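Reading time: 4 min

We use cookies to measure how this page is read. Accept / Manage settings

The kitchen at Clellar is shared by 11 flats, and its cutlery is the property of the house. The resident who reorganized the drawers in March spoke to Plistlow about plastic handles, storage and wear.

She began with the handles. "Color was meant to be the sorting system," she said. "It failed early. People sort by shape." The stock is in pastel shades, the sage green among them, and she no longer separates it by color.

Her main concern is metal parts. Where a handle carries a rivet, she checks that point first. "Residue collects at the edge of the rivet. A soft brush clears it. A scouring pad dulls the plastic."

Grooves get the same brush, run lengthwise. She allows up to 4 minutes of soaking in warm water and no more.

Sage green handles and small metal rivets: 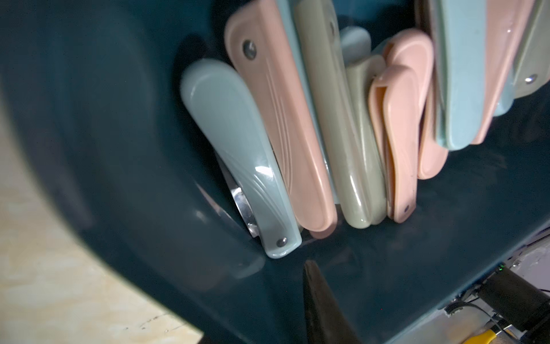
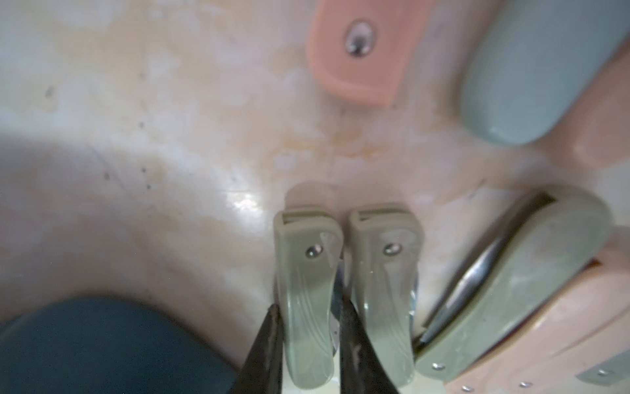 Moulin disagrees about the soaking, and told us that plastic handles in a shared kitchen should never stand in water at all, however short the time. Wiping is enough, in Moulin's view, provided it is done straight after the meal.

The resident accepts part of this. "For anything with a pivot, yes. Water gets into the joint and stays there. For a plain spoon I would still soak."

On blades she is stricter. Anything sharp is dried by hand and put away separately, and she would like a lidded rack for the purpose. The house has not yet agreed to pay for one.

Get the Plistlow newsletter. Enter your email to subscribe.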